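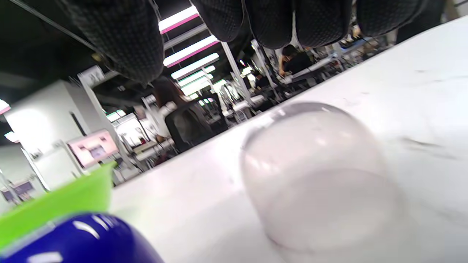

Week 4: Diffuse Reflection, or Why White Is Hard Work

A surface looks white when it throws back most of the light that hits it, in every direction and without favorites. Painters learn this early and house buyers learn it late, usually after signing. White also keeps a record. A white tabletop will show every faint gray smudge it has picked up, while a clear plastic dome set down on it lets the table show through its walls and saves its one bright line of light for the rounded top edge. Same lamp, two very different attitudes.

Terms to know before the quiz: diffuse, specular, albedo, gloss. If you mix up the first two, you are in good company. Wagner Quintana's chapter does it twice, once in a heading.

Lux, for anyone who slept through April, measures light arriving at a surface. It says nothing about what the surface does with it. A room at 1,000 lux with black walls is still a gloomy room, only with a larger electric bill.

Reading: Bråten, "Paint and Its Promises," first 40 pages. Skip the part on the Proltstead town hall unless you enjoy grudges.

Problem set: questions 1 to 9. Show your work. "It looked brighter" was a popular answer last year and earned what it deserved.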